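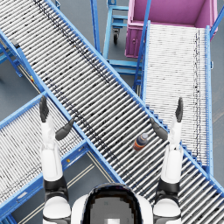
Bottle on a roller conveyor (computer rendering).

Last updated January
Search this site Enter keywords Go

Clonstead Refill and Return: Progress Report to the Joo Fund
Prepared by Sumaiya Saha, project lead

Work this period

The second half of the grant year went mostly into the drop-off points. We now have 18 in use across Clonstead and Ivton, one short of the 19 in the plan. The missing one is the Ivton library. The library agreed in principle last summer but its entrance is being rebuilt, and the contractor wants the wall clear until that is finished. We have the cabinet in storage and will install it when we get the go-ahead.

Collection runs twice a week in Clonstead and once a week in Ivton. The Saturday run in Clonstead has been moved to the early morning after complaints about the van blocking the market entrance. There have been no complaints under the new time.

Returns are over the level we set as our target for the year. Glass jars make up most of what comes in. Plastic bottles are slower, and many still arrive with the caps off, which means they go to ordinary recycling and can't be refilled. We have reprinted the cabinet labels with the cap instruction at the top in larger type.

Shops

Seven shops have signed up to sell refills. Two of them joined since the last report, both in Ivton. One Clonstead shop closed in the fall and its stock of jars came back to us in good condition. It is not included in the seven.

Shop owners continue to ask for shorter paperwork. Woo-jin Ban has cut the monthly return form to a single page and is trying it with the Ivton shops first.
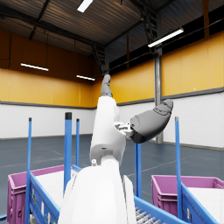 Robotic arm and hand inside a large warehouse (computer rendering).

Washing and storage

Washing is still done under contract at Bavovo. The price per crate went up in the fall. We covered the difference from the printing line, as agreed by email with your office. The current contract ends in the spring and we have asked for a quote for another year.

Storage is tight. Clean jars are being held longer than we would like when shops order in small amounts, and crates were double stacked for part of December. We are asking shops to fix their order sizes a month ahead.

Spending

Spending is in line with the budget apart from the washing increase. Van repairs came in under the estimate. The unspent amount for the library cabinet is carried forward. Receipts are in the attached folder.

Next period

Install the Ivton library cabinet
Settle the washing contract
Send the one-page form to the Clonstead shops
School visits in Ivton, dates to be confirmed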